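Studio > Made to measure > Your questions

Print this page | E-mail this page to a friend

Questions I get asked a lot

I'm Clodagh Mac Suibhne and I cut and sew everything that leaves Flostia, mostly dresses and coats, with the odd pair of trousers when I'm feeling brave. I answer the same e-mails most weeks so I've put the answers together. If yours isn't in the list, just write to me!

Do I need to know what I want before I come in?

Not at all. Some people arrive with a folder of torn-out magazine pages and some arrive with "something green for my sister's wedding". Both are fine. Bring a thing you already own and love wearing, even if it's a tatty old cardigan, and I'll learn more from that than from any amount of talking.

How many fittings will there be?

For a dress, usually 4. The first one is in calico, so please don't panic when you look in the mirror and see a pillowcase with darts. Coats can take an extra visit if we're fussing over the sleeves (I always fuss over the sleeves).
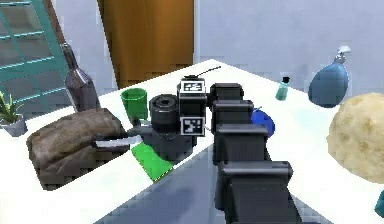
What should I wear to a fitting?

The shoes and the bra you'll wear with the finished thing. I mean it about the shoes. I once hemmed a full circle skirt over flats and the lady turned up on the last day with proper heels, and that was my whole Tuesday gone.

Can I bring my own fabric?

Yes, and I love it when people do, but send me a snippet first. Wash it before you bring it, unless it's wool or silk, in which case leave it alone and I'll deal with it. For a midi dress with sleeves I'd ask for four metres, a bit more if there's a check or a big print to match.

Where do you buy yours?

Linings and interfacing come from Corrigan, and most of my wool comes from the Hoveck warehouse in Ronstead, where I have been known to lose an entire afternoon. I can take you along if you're ordering a coat. Wear something warm, the place is freezing.

How long does it all take?

Allow 6 weeks from the calico fitting for a dress. Coats are longer, and anything with hand beading is longer again. March to June is wedding season and I get booked up early, so if you've got a date in mind tell me now and we can argue over necklines later.

Will you copy a designer dress from a photo?

Not stitch for stitch, no. Somebody sat and worked that out and it's theirs. I'm very happy to look at what you like in it, the shape of the collar or the way the back falls, and draw you something of your own from there.

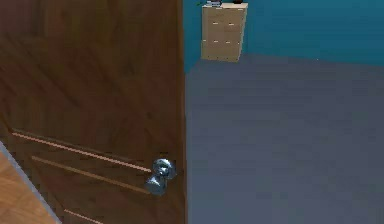 What if my size changes halfway through?

It happens all the time, don't be embarrassed! I leave generous seam allowances, 15 millimetres everywhere and more at the side seams, so there's room to let things out. Taking in is easier still. Just tell me before I put the zip in.

Do you do alterations on shop-bought clothes?

Hems and waistbands, yes. Leather, no, my machine hates it and so do I. Jackets I'd have to see first, as moving a shoulder can cost more than the jacket did.

How do I pay?

A third when we agree the sketch, and the rest when you collect. Card or bank transfer, whichever suits.

Contact Clodagh | © Flostia | Back to top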